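Jesura peel-and-paste wallpaper, Winter Birds pattern: a long-term review

I bought three rolls of this in December, having looked at it online for the best part of a year, and I've now lived with it long enough to say something useful. The paper is sold by Prastden, who do their own delivery, and it came in a good stiff tube with no dented ends. I mention that as my last order from another shop arrived looking as if it had been sat on.

First, the pattern. I wanted something wintry that wouldn't feel like Christmas all year, and that is a harder thing to find than you might think! So many of the bird papers go straight for holly and snowmen. Jesura's is much gentler, and the colour on the wall is warmer than on my screen, so do send off for the sample. It costs next to nothing and you get a decent piece, big enough to pin up and walk past for a few days.

Now the hanging. The instructions are on one folded sheet and were clearly translated in a hurry, but they get you there. You wet the back, fold it on itself, wait, and up it goes. I'd say to wait a bit longer than they tell you – my first drop was still stretching when I put it up and the join opened a little by the next morning. The later ones were perfect. It slides nicely while damp, so matching the branches across a seam is far less of a trial than I'd feared. Cutting it is another matter. A fresh blade is a must, and for fiddly bits by the socket I went over to small scissors and was much happier.

It's held up well. I've wiped it with a barely damp cloth and no colour came off, though I wouldn't scrub. One corner near the radiator has lifted and I've stuck it back with a dab of the Nirkeck border glue, which dries clear and doesn't smell.

My only real grumble is waste. The repeat is a long one, and on a short wall you lose a good deal of each roll.

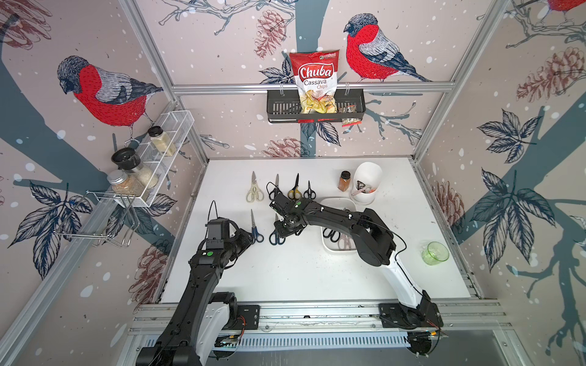
Czerwiński: Agree about the repeat, but if you start your second drop from the other roll you lose far less. I did a box room that way and had enough over to line 2 drawers. Mine has faded slightly by the window, mind you, so I'd keep it off a south-facing wall.

Thank you, I wish I'd known that before I started! No fading so far on mine, but it's a fairly dim room and I'll keep an eye on it when the summer comes. Four stars from me, and I'd buy it again for the landing.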